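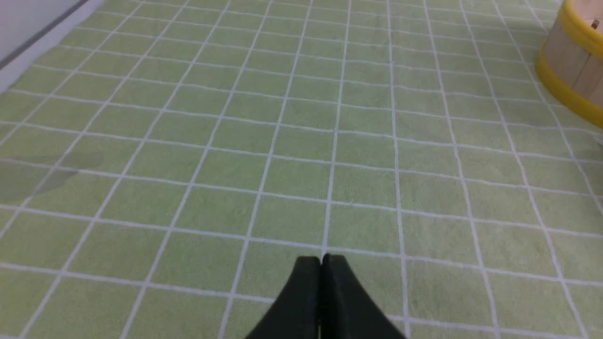 # Cooking Methods in Shared Student Kitchens

Term project, Demham College
March 7, 2026

## Background

Kareck Hall and Breathnach House both have shared kitchens on every floor. The college gives new residents a leaflet on healthy cooking, and steaming is the first method it lists. We wanted to know how often students steam their food, and what stops them from doing it more.

## Method

We asked 13 kitchens to keep a paper log for four weeks, starting in September. Each time someone cooked, they wrote down the main food, the method and the number of minutes from start to finish. Reheated leftovers were logged in a separate column and are not counted below. At the end we left a short question sheet in each kitchen.

Two kitchens in Breathnach House lost a page of their log. We kept the rest of their entries - this means the total for that building is a little low.

## Results

The logs held 3,267 entries. Of these, 351 were steamed. Frying was the most common method in both buildings, followed by boiling. The microwave came next, mostly for rice and potatoes.

Steamed food was mainly broccoli, green beans and frozen dumplings. Most people who steamed used a metal insert that sits in a saucepan. A smaller group used bamboo baskets, which they had bought at Mudar, the grocery store across from Kareck Hall.
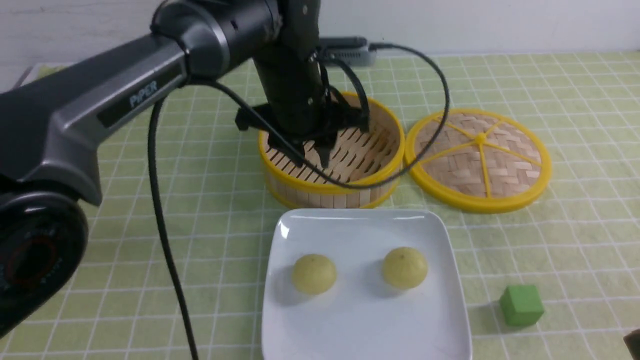
*Figure 1. Round bamboo steamer basket with a slatted floor.*

The question sheets gave three main reasons for not steaming: no equipment, not enough free burners, and food that tasted plain. Burners came up far more in Kareck Hall, where two floors share one stove in the evening. Several bamboo owners also wrote that the baskets take a long time to dry and end up in the way on the rack.

## Limits

Students filled in the logs themselves, so some meals are surely missing. Late-night cooking is probably the weakest part. We also did not ask about cost, and we should have - a few people brought it up on the sheets without being asked.

## Next steps

We would like to repeat the log in one kitchen per building with a steamer insert supplied for each stove. The housing office has agreed to store the inserts, but has not yet said who will pay for them.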